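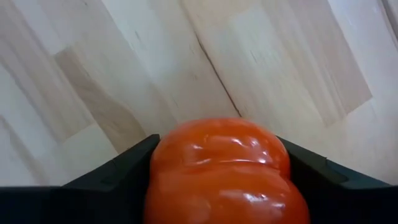
Latier Books is looking for home cooks to test recipes for our next cookbook, a big, friendly vegetable book that has been simmering away in our Nosgate office for longer than we like to admit. We are after people who cook dinner in an ordinary kitchen on an ordinary stove, with somebody wandering through asking when it will be ready. Recipes behave beautifully for the person who wrote them and then go off and do something else entirely in another house, and we would like to find out what that something is before the book goes to the printer. Take the instruction "dice one medium bell pepper." Our author can do that in her sleep, but hand her recipe to someone with a big orange pepper like the one in the photo, all lobes and bulges with a deep crease running across it, and they may well wonder where to put the knife first, and whether "medium" was ever meant to include it. We want to hear from that person!

What we are making

The working title is The Lawal Table, after the street where the author grew up and where most of these dishes were first cooked. It has 134 recipes, nearly all of them built around vegetables, though there is a little bacon here and there and a fish stew that we could not bear to leave out. There are soups, bakes, things on toast, a long chapter of stuffed vegetables, and a short chapter of pickles that keeps trying to become a long one. The text is finished in draft. It has been cooked through once by the author and once by us, and between us we know it too well now to notice what is missing.

Who we would love to hear from

You don't need any training, and you certainly don't need fancy equipment. We would like a mix of people who cook every night and people who cook on weekends when the mood takes them, and we would be especially glad of a few who are fairly new to it, as beginners are wonderful at spotting the step that got left out. If you cook for a big family, please apply. If you cook for one, please apply too, because quite a few of the recipes have notes on halving and we have our doubts about some of them.

We do ask that you are 18 or over, that you live somewhere in the United States (the book uses cups and Fahrenheit, and we need it tested that way), and that you are comfortable writing to us by email. Please tell us about allergies and about anything you simply don't eat. It won't count against you, and we will match the recipes to you as best we can. A vegetarian tester can have a full set without any trouble at all.

What you would be doing

We will send each tester a set of recipes in the middle of the testing period, along with a short feedback form for each. You cook every recipe once, exactly as it is written, even when you are quite sure you know better. (You may well know better. Write it down, and then follow the recipe anyway!) After that you fill in the form while it is all still fresh in your mind: how long it took, what you had to look up, whether the pan was big enough, how many people it fed, and whether you would make it again. A photo of the finished dish is welcome but it doesn't need to be pretty.

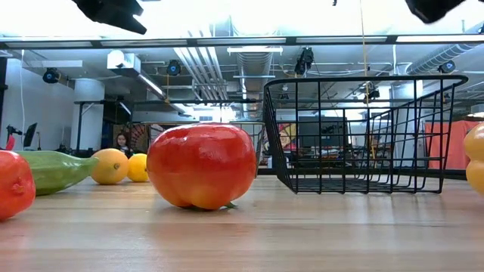
Shopping is part of the test, and in some ways it is the part we are most curious about. Please buy what your own store or market has and don't drive across the county hunting for something perfect. The book calls for "a large tomato" in a good many places, and we know very well that this can mean something small and hard in one town and, in another, a great ribbed thing like the one in the middle of the table here, deep red on top and going orange and yellow toward the base. Those two tomatoes will not make the same sauce. The same goes for the zucchini, which the author likes on the small side and which, in our experience, come in whatever size the garden felt like that week. If you have a kitchen scale, jot down what your vegetables weighed. If you don't, a few words will do nicely, and one of our earlier testers measured everything against her coffee mug, to great effect.

The honest part is the part we value most. If a dish was dull, say so. If a sentence made you read it over and over, copy it out for us and tell us where you got stuck. The author has a thick skin and a good sense of humor, and she has already rewritten the eggplant pie more times than she would want printed here.

What you get

Each tester receives 34 dollars toward groceries for every recipe, paid once we have your form. Everybody who completes a full set will also get a copy of the finished book and their name in the acknowledgments, unless you would sooner stay anonymous. We aren't able to pay extra for special ingredients, but very little in the book should need them, and if something on your list seems unreasonably expensive where you live, let us know before you buy it and we will swap the recipe for another.

We have room for 100 testers. We expect more people than that to write in, so please don't be disappointed if we can't take you this time. We keep a list for future books, and there is a baking one coming along behind this.

When it happens

Testing runs through November, and we know perfectly well what falls in the last part of that month. You are welcome to get your set done early and leave Thanksgiving in peace, or to try a side dish out on your relatives, who will no doubt give you opinions for the form whether you ask them or not.

How to apply

Send us an email with your name, the town you live in, who you usually cook for, and a little about the last thing you made for dinner. It can be scrambled eggs. Please put "Lawal Table tester" in the subject line so that it reaches the right inbox. If you would prefer to write by hand, drop a letter at the front desk of the Rerkerow Building in Nosgate, marked for Latier Books, and we will be very happy to read it.

Replies will go out by email to everyone who applies, whichever way it goes.

Posted 24/09/2018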